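Versión 2 del registro, publicada el 26 de septiembre de 2022. Sustituye a la anterior, que queda retirada de la consulta.

# Registro de encargos de obra sobre papel — Galería Thammasiri

## Objeto

El presente repositorio reúne los datos de los encargos de acuarela, gouache y dibujo tramitados por la Galería Thammasiri en nombre de coleccionistas particulares. Contiene 1251 registros. Cada uno corresponde a una obra encargada, con independencia de que el encargo llegara a entregarse.

El registro se elaboró para uso interno del departamento de encargos y se pone a disposición de investigadores, tasadores y otras galerías en las condiciones que se indican más adelante. La responsabilidad de su mantenimiento recae en Fulgencio Bautista.

## Contenido

- `encargos.csv`: tabla principal, una fila por obra.
- `soportes.csv`: vocabulario de papeles y gramajes.

Ambos ficheros están codificados en UTF-8, con punto y coma como separador.

## Campos de la tabla principal

| Campo | Descripción |
|---|---|
| `id_encargo` | Identificador único, sin significado cronológico |
| `tecnica` | Acuarela, gouache, tinta, grafito o mixta |
| `alto_cm` | Altura de la mancha, sin márgenes |
| `ancho_cm` | Anchura de la mancha, sin márgenes |
| `soporte` | Clave que remite a `soportes.csv` |
| `destino` | Tipo de estancia o local declarado por el cliente |
| `estado` | Abierto, entregado, anulado o devuelto |
| `enmarcado` | Sí, no o sin datos |

Las medidas se toman siempre sobre la obra sin enmarcar. En los encargos anulados antes de la ejecución figuran las medidas pactadas en el presupuesto.

## Procedencia de los datos

Los registros proceden de las fichas en papel de la galería y de los albaranes de Skukden, taller que se ocupa del montaje y del enmarcado. La transcripción se realizó en el programa de inventario Skunex. En caso de discrepancia entre ficha y albarán prevalece la ficha, salvo en el campo `enmarcado`, para el que se considera más fiable el albarán.
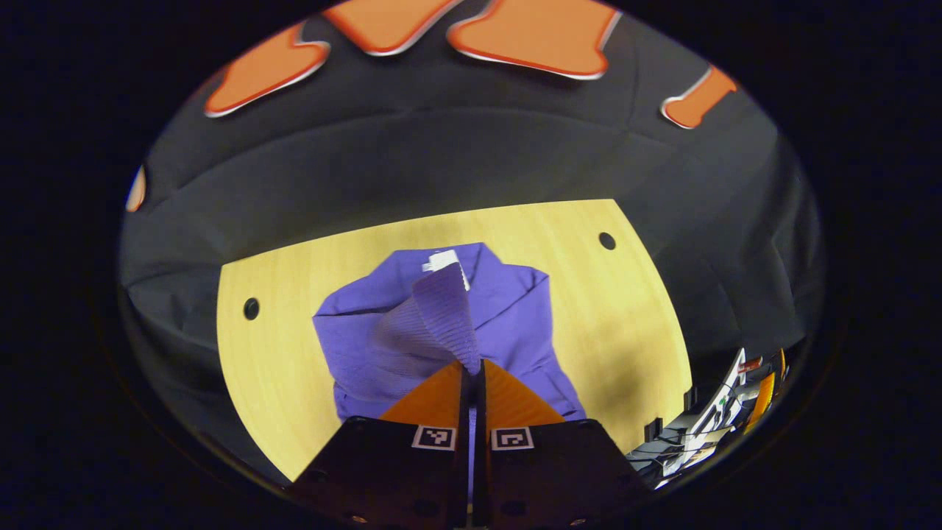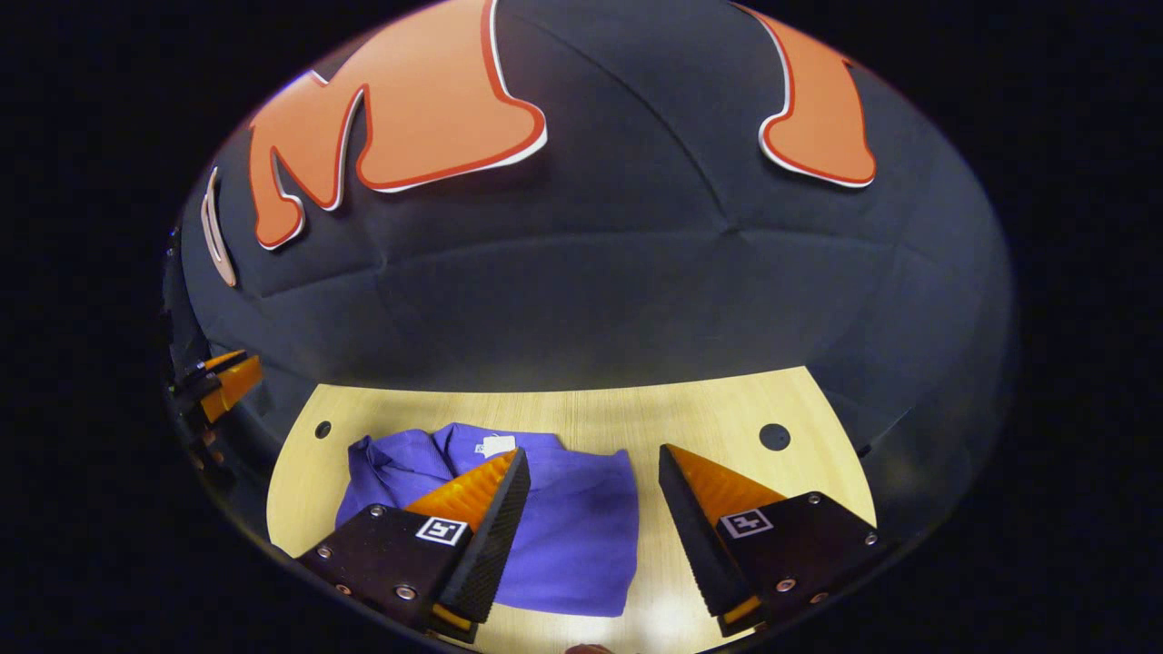
*Tablero de madera clara en las dos imágenes; en ambas, con una prenda morada.*

## Criterios de normalización

1. Los polípticos se registran como una sola obra. Las medidas son las del conjunto montado, incluida la separación entre hojas.
2. Las ampliaciones de una obra ya existente — el cliente elige una acuarela pequeña y solicita la misma composición en un formato mayor — se consideran encargos nuevos y reciben identificador propio.
3. Los bocetos preparatorios no se registran, aunque se hayan entregado al cliente.
4. El campo `destino` conserva la denominación empleada por el cliente. «Comedor» y «sala de comer» no se han unificado.

## Limitaciones conocidas

El valor `sin datos` en `enmarcado` se concentra en los encargos más antiguos, para los que no se conservan albaranes. Las técnicas mixtas están descritas de forma desigual: algunas fichas precisan los materiales y otras se limitan a la palabra «mixta».

La serie Humness, realizada por varios artistas para un mismo comprador, representa roughly el 8 % de los registros y altera la distribución de formatos. Se recomienda excluirla en cualquier estudio sobre dimensiones habituales. Sus identificadores comienzan por `HU`.

El registro no incluye precios, y no debe emplearse como base para una tasación individual.

## Datos personales

Se han suprimido los nombres de los coleccionistas, sus direcciones y la correspondencia. Los nombres de los artistas tampoco figuran en esta versión.

## Condiciones de uso

Se autoriza la consulta y la reproducción parcial con fines de estudio, siempre que se cite la galería y la versión. La redistribución íntegra requiere autorización por escrito.

## Correcciones

Las solicitudes de corrección se dirigirán al departamento de encargos, con indicación del `id_encargo` y del campo afectado. Las aceptadas se incorporan en la versión siguiente; los ficheros ya publicados no se modifican.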